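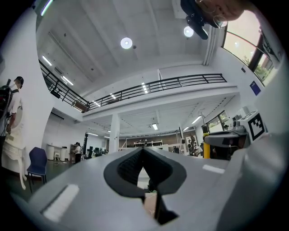

What stopped the demo at the Clostton open afternoon?

A marker cube that had worked itself loose, by the width of a fingernail, on one of two hand-held grippers. Everything the tracking software believed about that gripper was wrong by the same small amount, and it went on believing it for most of a morning before anyone argued with it.

I went to Clostton in April expecting robots and free coffee. The coffee was finished by the time I found the building, which has two entrances and a sign pointing confidently at neither. The door I picked let me in on the ground floor, under the mezzanine, where I was handed a sticker and told to stay off the cables. This turned out to be the entire safety briefing, and I have had worse ones at factories with furnaces.

The project on show is called Cirnumance, a name I heard pronounced three ways before lunch. The idea is simple enough. A person holds a gripper in each hand and does ordinary chores with them: picking things up, putting them in boxes, putting them back. The recordings are used to teach robot arms the same chores. The printed cubes tell the software where each gripper is, so a great deal depends on the cubes staying put. You may see where this is going. The Clostton people had not, or not that morning.

The first sign of trouble came during the replay. One of the arms, working from that morning's recordings, went to lower a tool into a box and set it down with great care on the rim. It let go. The tool fell off the table side. The arm then backed away with the air of a waiter who has served the soup. It did this again, and a third time, each drop as tidy as the last. A man next to me asked if it was meant to do that, and was told it was "within the envelope." I wrote that down and have been using it at home.

Then came the part that earned the afternoon its place in this report. On the fourth try the arm pressed down on the rim, kept pressing, and the box shot sideways toward the visitors. The force limit should have stopped the motion. It had been raised the week before, for a heavier job, and left there. Somebody hit the stop button, which worked, and I would like to praise the stop button because it was the only piece of equipment all day that did exactly one thing and did it at once.

The arms stayed switched off for the next hour. We were moved along to the recording table, where the humans were still allowed to work.
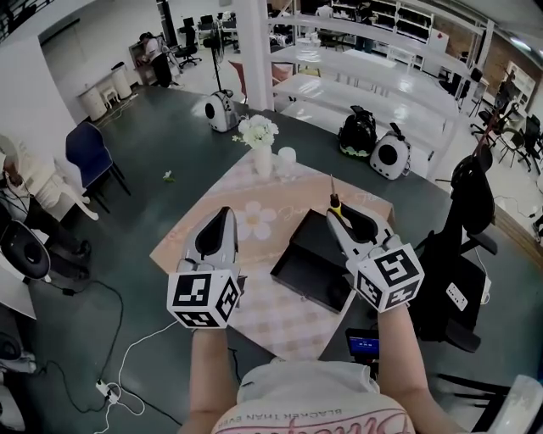

Screwdriver and box at the recording table, with flowers.

I'd take this table over the arms any day. The chore is one a five-year-old could do bare-handed, and through a pair of grippers it becomes strangely gripping to watch (sorry). Visitors could have a turn. Mine lasted long enough to establish that I should not be used as training data. You lose all sense of how hard you're squeezing, and your elbows end up somewhere near your ears.

It was also where the fault got found, by the unglamorous method of picking up each gripper and wiggling things. One cube wiggled. The screw behind it had backed out, and the staff guess was that a knock against a table edge had started it. The log had the gripper down for 2204 recordings. What they couldn't say was which of those came before the knock and which came after. They had a check for this, as it happens: the grippers are supposed to touch a fixed point at the start of each session, and the software complains if the numbers disagree. The complaint had been issued. It had gone to a log file, in gray text, between two messages about disk space.

Their best estimate by closing time was that 47 recordings were plainly bad and another 300 would have to be looked at by a human with patience. I was glad to hear it said out loud to a room of strangers. Most places would have shown us a video.

The talk upstairs was given by the Marer people, who make the mounting brackets, and it had been planned as a talk on durability. To their credit they gave it anyway, with a few slides skipped. The bracket is rated for 1000 sessions, we learned, provided the screw is checked. A voice at the back asked how often. Daily, said the speaker, and there was a silence in which a number of people in matching lanyards looked at the floor.

By the time I left, the changes had been written up on a sheet by the door: screws checked before each session, a session that fails the touch check does not start, force limit back to its old value and locked there, visitors behind a line when the arms are live. The line was already down, in tape.

Trevaskis holds its own open day next, and I'm told it has two arms working at once and a café. Park behind the building if you go to Clostton. The front lot is permit only, and they do check that daily.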